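Bildergalerie: Der Sortiertisch in der Gemeinschaftswerkstatt
Werkstattblatt Panorau, Rubrik Eigenbau

Im hinteren Raum der Werkstatt entsteht ein Tisch mit zwei Roboterarmen, die Kleinteile greifen und in einer Schale ablegen sollen. Das Projekt läuft unter dem Namen Vesano. Geübt wird mit Tastern aus der Restekiste, dazu kommt eine Tischklingel. Die Steuerung ist selbst geschrieben, das Netzteil stammt aus einem ausgeschlachteten Gerät von Hendix. Die Materialkosten ohne die Arme liegen bisher bei 39 Euro. Stand der Arbeiten: Mittwoch, 15. Juni 2022.

Die Unterlage ist braunes Papier und wird nur aufgelegt, nicht verklebt. Auf der weißen Platte hatten die Kameras zu viele Reflexe.

Handgelenk über der blauen Schale. Der Taster mit der gelb-orangen Kappe liegt rechts auf dem Papier, die Klingel steht links.
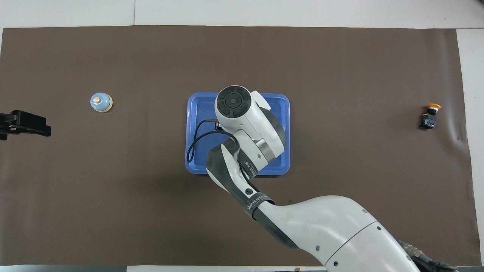 Leserkommentar von Panicker: Bei mir hat sich an genau so einem Aufbau nach ein paar Wochen die Leitung am Handgelenk aufgescheuert. Ich würde sie in einen Gewebeschlauch legen und am Unterarm zweimal abfangen, dann kann die Schlaufe kürzer werden. Welche Taktzeit fahrt ihr?

Zur Taktzeit: Ein Griff mit Ablegen dauert derzeit 7 Sekunden. Schneller ginge es, dann schwingt der Arm am Ende aber nach und die Teile kippen beim Absetzen. Gewebeschlauch ist bestellt.

Die Greifpunkte werden von Hand angefahren und gespeichert. Für jedes Teil gibt es einen Punkt über dem Tisch und einen am Teil selbst. Fährt der Arm direkt von der Seite an, schiebt er das Papier zusammen. Die Schließkraft ist für alle Taster gleich eingestellt, die Klingel braucht weniger.

Grün und Rot stehen in der Schale, Gelb hält der rechte Arm im Greifer. Der Greifer des linken Arms ist leer. 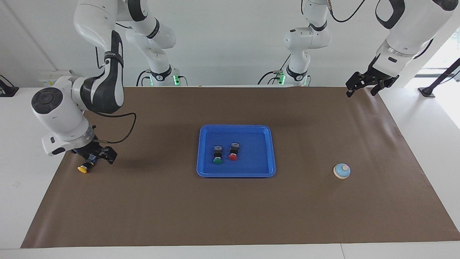 Ausgabe 2, Juni 2022

Als Nächstes kommt die Abstimmung der beiden Arme dran. Bis jetzt wartet der eine, bis der andere seine Parkposition gemeldet hat. Das ist sicher, kostet aber Zeit. Geplant ist eine gesperrte Zone über der Schale, in die immer nur ein Arm einfahren darf.

Danach folgt ein Dauerlauf mit 1.000 Griffen. Fehlgriffe werden mit Uhrzeit und Greifpunkt protokolliert. Die Auswertung und der Schaltplan erscheinen im nächsten Heft.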